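Report on the Visit to the Stakent Offices

Members of the Skollero buying group visited the Stakent offices in August. The visit began at 8 a.m. and concerned the sorting of skin care products and small packets at the shared table.

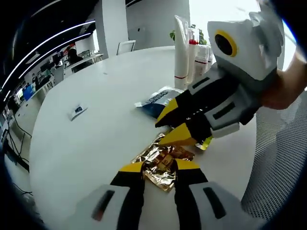
TABLE AND PRODUCTS

Foil wrappers and flat packets are cleared first, as they slide under the bottles and are easily missed. Tubes and bottles follow.
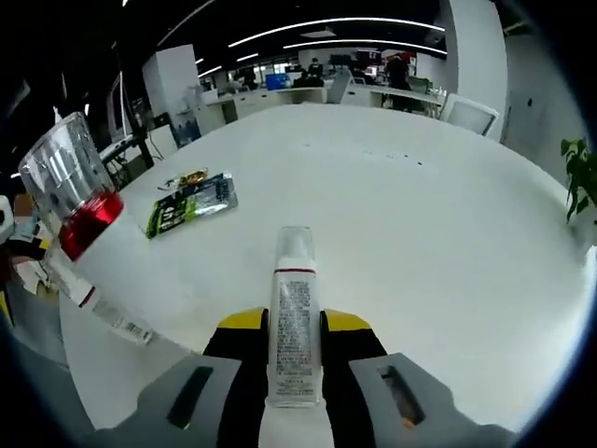 Thiele asked whether bottles with clear caps should be stored upright, and suggested that the printed text face outward. Stakent agreed to consider both points.

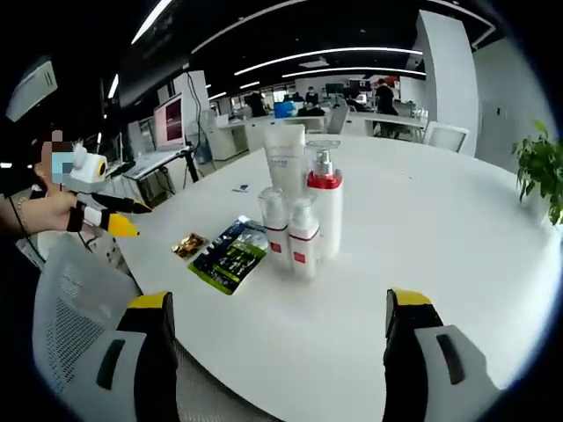 The group also requested that pump bottles be kept apart from tubes in the Dollus storage plan. A second visit, lasting 2 hours, has been approved.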